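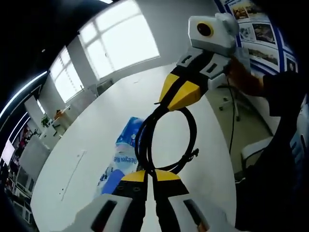

Boström cable pouches and printed flat packs

Categories: Packing supplies / Cable storage / Workroom

Posted 1st August by Kerstin Fagerlund

Search products Enter keyword or item no. Go

Small cables are normally stored as a hand-wound coil, with the connector left on the outside so that the type can be read before the cable is unwound. The Boström pouch is sized for coils of this kind. It is a flat, open-top sleeve with a press seal and a write-on strip, and it is supplied empty.

Inside width is 13 cm. A pack contains 50 pouches. Shorter packs are not stocked.

Coiling. Wind in loops of even size and leave the last turn slack. Do not wrap the cable around its own connector – the strain falls on the joint where the cable enters the plug, and most returned cables fail there. Thin black cables tangle when several are stored together, so allow one pouch per cable.

Work surface. A large white table is suitable for sorting. Black cable shows clearly against it, and a dropped connector is easy to find. Daylight from a window is enough for reading small printed markings, although a lamp is needed in January.

Labeling. Write on the strip before filling. Solvent-based pens dry in 30 seconds; gel pens smear on this film. Wubit Kahsay in our packing room marks cable length first and connector type second, and the order form follows the same sequence.

Storage. Stand filled pouches on edge in a Clovden tray, seal upward. Keep them away from radiators. The film softens with prolonged heat and the seal will no longer close flat.

Replacement write-on strips are ordered separately under item 53.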